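I have been told to buy a basket for nearly everything. Batteries, tea towels, the five keys that open no door I own. The promise is always the same: put the thing in a container and the mess is over.

I don't believe it. A friend in Skanolstead read one of those tidying guides and brought home 300 dollars' worth of bins from Civska. Her counters looked wonderful until August. By then the bins had filled up, and she was digging through them for the scissors she used to find on the windowsill.

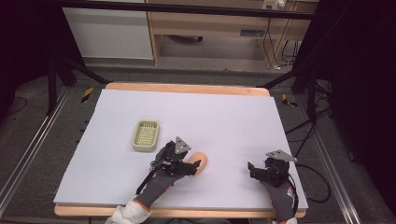
*A pale green basket with low sides, and a soft peach-colored object next to it.*

Small open baskets are the worst of the lot, to my mind. The low sides hold very little, and whatever you drop in stays on full display. You still have clutter - it just has a border now.

Kedir Gebretsadik wrote to me after my last column to defend them. He says a basket tells you when to stop buying things. Maybe in his house. In mine, a full basket has only ever led to a second basket, and I have 70 dollars in Pollier receipts to prove it.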